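Home | Gallery | Club Notes | Builds | Archive | Contact

Puvstead Robotics Club: Gallery, Spring Term

I was asked to put together a page for the club's spring project, and I should say up front that I was the one who voted against it. My view last fall was that high school students learn more from a motor, a battery and a box of scrap than from two arms that cost more than my house. I have changed my mind on parts of that. I haven't changed it on all of it, and parents reading this page deserve a fair account along with the nice pictures.

The project is the Garg board, named for the teacher at Ditonham who drew up the first version of the task. Blue parts, white fixtures, two arms. The students have to get the parts where they belong, and they have to write down what went wrong each time they don't. Seventeen students signed up in the fall. Most of them had never run anything with more than one joint.

I'll say this for the board: it is hard to fake. With our old line-following cars, a team could nudge the tape a little before the run and call it a win. A peg is either in the hole or it isn't. Sneha Katiyar, who led the student group this year, made everyone log every try, including the embarrassing ones, and by the end of term the log had 331 entries. I read all of them. A good many say only "missed again."

What bothered me early on was how much of the work seemed to be waiting. Four students at a time, one typing, three looking. I raised this at the parents' night and was told it would get better once they split the jobs up. It got somewhat better. There is now a student on the log, one on the program, one on the parts and one whose only job is to say stop. The stop job turned out to be the popular one.
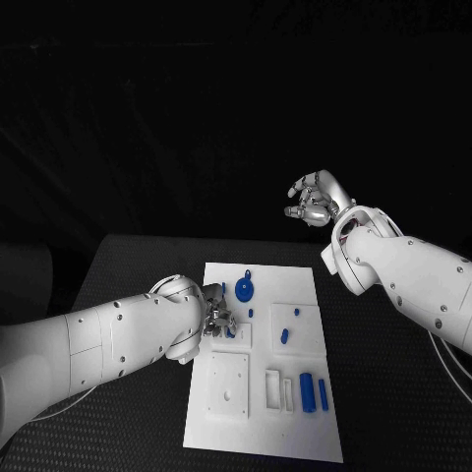 The other thing I doubted was whether two arms were any use to beginners. One arm is trouble enough. With two, the students had to think about where the second one is while the first is busy, and for most of the winter their answer was to park it and forget it. Radomir Nikolaidis, who coaches the group, let them do that for weeks, and I thought he was being soft. He told me they would get tired of it without his help. They did, although I still think a month could have been saved.

Pegs and holes. The small pegs were supposed to be the warm-up. They ate most of the first half of term. The early programs came down at the same speed no matter what was underneath, and the log for those weeks makes dull reading. The fix that stuck was slow and plain: stop above the hole, check, go down a little, check again.

Round parts. Anything shaped like a cylinder wants to roll, and students who had passed a physics test on exactly this were surprised by it. I'd like the fall group to be given a tabletop, a marble and ten minutes before they are given a keyboard.

The pulley. This was the part everyone wanted to work on, and I was glad when Sneha put the newer students on it first. It has a hole in the middle and it has to go on straight. Two of the ninth graders wrote their own grip for it after the one they were handed kept letting go. It's the best piece of work I saw all year, and it is 40 lines long.

Now the complaint. The group went to the Kandine meet with a program that had been run end to end only a few times. Each step worked when tested alone, so they figured the whole thing would. Anyone who has cooked a holiday dinner could have warned them. They finished the pegs, lost time on a cylinder and ran out of clock before the pulley. The judges were kind. I would have liked one of them to be less kind, and to ask why there was no full practice run in the log for the last week.

They asked themselves that on the ride home, to be fair. There is a page in the log written on the bus, in three different kinds of handwriting, and it's more honest than most of the reports I read at work.

So would I vote the same way again? Probably not, but I would attach conditions. Full runs every week, even the ugly ones. The simple motor kits stay, and new members spend their first weeks on those. And the club publishes its miss rate next to its gallery, because a page of pictures can make any project look finished.

The July workshop is open to students from Puvstead and Ditonham. Bring a notebook, a paper one. Sign-up sheets are due back by 15th June.

Comments

bandparent2: My son was on the stop job and took it very seriously at home too. Fair write-up, if a bit grumpy.

T. from Ditonham: We had the same problem with cylinders last year. Our kids ended up changing the order and doing them first, while there was still time on the clock. Worth a try.

oldsolder: Glad the motor kits are staying. I learned more from a burned-out one than from anything that worked the first time.

mjk: Is the log going to be posted? I'd read it.

Recent in Gallery

Line-Following Cars: Last Season's Runs
Motor Kit Night
Kandine Meet: Results and Notes
Storage Room Cleanout
How to Join the Club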